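Teaching a Robot Arm to Fold by Starting With the Mess

Cloth remains one of the harder materials for a robot to handle. A box keeps its shape when it is lifted. A pair of pants does not, and each touch leaves the machine with a new problem to solve.

The Wirnavari laboratory has spent the past year on a method it calls Menus. The system does not plan a full fold in advance. After every move it is offered a short list of possible next actions -- press, pinch, drag, lift or let go -- and it scores each one against the current state of the fabric.
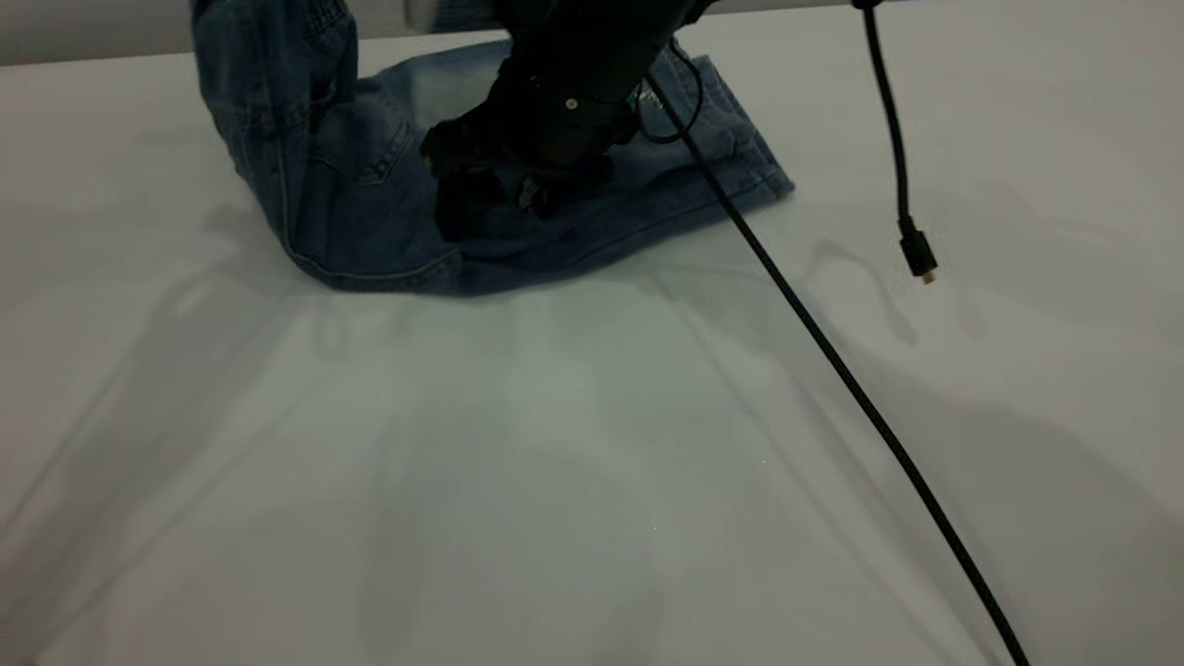 The gripper presses into a bunched pair of jeans on the laboratory's worktable.

Denim was chosen for the latest study on account of its weight and stiffness. Thick seams resist bending, and a leg can hold a crease long after the fingers release it. The training set held 1,000 recorded attempts on 11 garments, long and short. In a final test of 200 folds, the method needed fewer regrasps than the laboratory's earlier planner, Zitetti, although it took longer to choose each move.

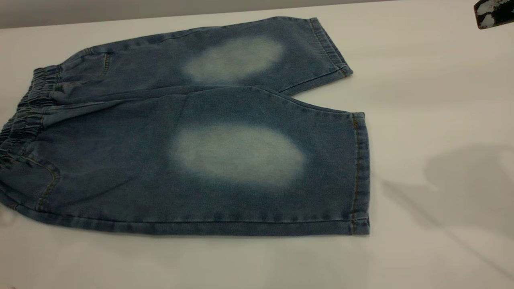 Elastic waistbands were a weak point for both systems. Gathered fabric hides its own edges, and the scoring model often rated a poor grasp as a good one. A further 100 attempts on such garments are planned for April, together with a revised scoring model named Farah. The laboratory intends to release the recordings once that work is complete.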